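户外巡检机器人采购

户外巡检机器人采购,指公园、校园、度假村等园区管理单位为购置可在步道上自主行走的机器人而进行的立项、预算、选型与验收活动。与室内机器人采购相比,其显著特点是报价单较短,而后续付款单较长。本条目以锡拉斯特德(Silladstead)林园的购置过程为主要案例。

概述

锡拉斯特德林园步道总长5公里,多为林间铺装窄路。园方最初的需求书只有一页,写明“能走、能看、能自己回来”。设备主管罗梅尔·萨拉查(Rommel Salazar)后来把“能自己回来”移到了第一条。

业内通常将此类采购分为三个阶段:路面勘察、费用测算、试走与验收。第一阶段最便宜,也最常被省略,省下的钱一般会在第三阶段花掉,并附带利息。

路面勘察

勘察的目的是弄清机器人每天要面对什么。供应商的宣传册多以展厅地坪为背景,园区的路则有弯道、落叶、边坡和逆光。林园的勘察表分为坡度、路宽、路面覆盖物、光照反差和通信信号五栏,其中“覆盖物”一栏原本只留了半行,填表人安赫莉卡·包蒂斯塔(Angelica Bautista)另附了两张纸。

光照反差一栏同样容易被低估。树冠下的路段偏暗,弯道尽头往往亮得发白,对视觉导航而言相当于从地窖直接望向窗外。勘察时应在不同时段各走一遍,至少包括清晨和下午4时以后。

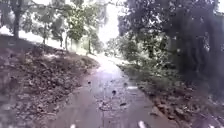 费用构成

机体价格是预算中最醒目的一项,也是最容易获批的一项。其余支出往往分散在不同科目中,彼此不打招呼。常见项目如下:

机体及随附传感器
备用电池与充电棚
建图与路线标定
年度软件许可
足端或轮胎等磨损件
操作人员培训
第三方责任保险
返厂运费,往返分别计价

林园收到两份正式报价。雷里科(Rerico)的机体单价较低,但软件许可按月续费,且停止续费后机器人只接受遥控,成为一件体面的玩具。格鲁罗拉(Grurora)的总价较高,许可含在前三年费用内,合同附件共124页,其中关于落叶的内容为一句话:“请保持路面清洁。”

萨拉查在批注中写道,若路面能一直保持清洁,本项目的理由便少了一半。这条批注随后被抄进了询价回函,供应商的答复是增加一项“自然路面适应包”,另行收费。

磨损件的估算宜以实际路线为准。包蒂斯塔按每日巡检两趟计算,得出的更换频率明显高于手册所载。手册中的数字来自跑步机测试,跑步机不长树。

试走

试走是指在签约前让候选设备于真实路线上运行。林园安排在9月,由埃斯本·诺高(Esben Nørgaard)跟随记录,供应商工程师在场但不得触碰遥控器。后一规定写入试走协议时曾引起较长时间的讨论。

记录的重点为导航偏差、人工接管和续航。诺高要求每次接管均注明原因,并禁止使用“环境因素”四字,理由是户外的一切都是环境因素。路面上的叶片、枝条和反光在某些角度下会被识别为障碍物,设备随之停下思考;

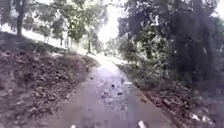 停多久算作故障,双方的理解并不一致。供应商主张超过一分钟,园方主张超过跟随者的耐心。最终协议采用了前者,并约定停顿时间计入续航消耗,这一条后来被认为是整份合同里谈得最好的一条。

试走总计记录472分钟,另有若干时间用于寻找充电器的转接头。转接头不在报价范围内。

预算编制中的常见偏差

其一是按机体数量编制预算,而不按路线编制。两台机器人若共用一个充电点,且充电点设在园区最远的一角,则相当一部分电量用于去充电。

其二是漏计人员时间。阿列尔·马卡帕加尔(Ariel Macapagal)与珍妮琳·马卡帕加尔(Jennylyn Macapagal)负责林园的日常值守,二人在首个预算草案中的工时为零,依据是“设备为全自动”。修订稿补入了每周固定工时,草案的作者则未再署名。

其三是把演示当作验收。演示多选在开阔路段进行,两侧是草坪,弯道平缓,通信良好,适合拍照和签字。验收路线应由使用方指定,并包含最难走的一段。
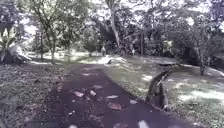

验收与付款

林园采用分期付款:签约、到货、试运行期满各付一笔,尾款在连续运行达标后支付。验收条款以路线完成情况为准,不以功能清单为准,因为功能清单上的每一项都可以单独完成,而巡检要求它们在同一天完成。

随附的备件清单共列3,259元的易损件,供应商称之为“赠品”,同时出现在报价单第七行。经询问,该行改名为“配套服务”,金额未变。

租赁与购置

对巡检频率较低的园区,租赁常被视为稳妥方案。租期一般含维护,不含运输及因“非典型路面”造成的损坏。签约前应请出租方书面定义典型路面。林园提出过这一要求,收到的定义为“平整、干燥、无遮挡”,与需求书所附路线无一处重合,租赁方案即告搁置。

参见

路线标定
磨损件定额
试运行协议
全生命周期成本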